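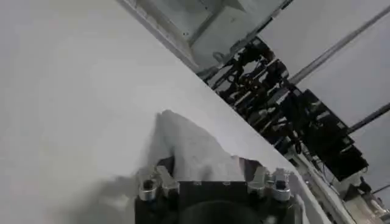
Saturday, 4:00

Cotton shrinkage, second pass. Washed the two Gouveia swatches and the Plikow twill again at the same setting as last time, then line dried. The Gouveia plain weave has stopped moving in the warp. Weft is still creeping, so I'm holding off on cutting anything from that bolt.

The twill is the problem. It came back skewed, with the marked square leaning toward the selvage. I pulled it straight by hand and it went back as soon as I let go. Steam helped a little. Next wash it goes in folded and basted.
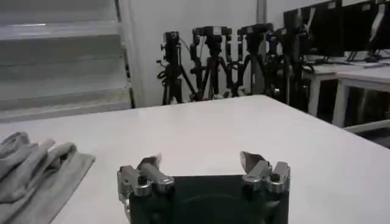
Also reweighed the twill after drying. Lot slip says 2,137, and the number on the bolt tag matches, so this is the same lot we ordered from and the skew isn't a mix-up at the store. I'll write to Plikow and ask if they changed the finish. The old lot took 500 g of dye bath per swatch without blotching. Haven't tried that on the new one.

Dye notes: the Skemgate indigo is still too weak for one dip. Four dips gives the color we want on the plain weave, with a full airing between each. Rinse until clear, then vinegar, then rinse again. Don't skip the second rinse — the last batch smelled for a week.

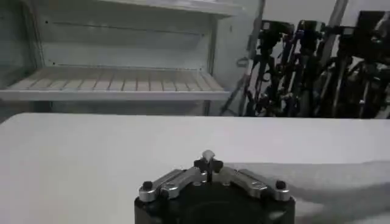 Marking is the other thing to fix before the next round. The Walari pen washed out of one swatch completely and I had to guess at the corners. Thread marks are slower but they stay. I want a cross at each corner with short arms, the same sort of shape as the black center piece between the two silver links, so both directions can be measured from one point. Red thread on the plain weave, dark blue on the twill.

To do: baste twill, order more soda ash, relabel the drying line.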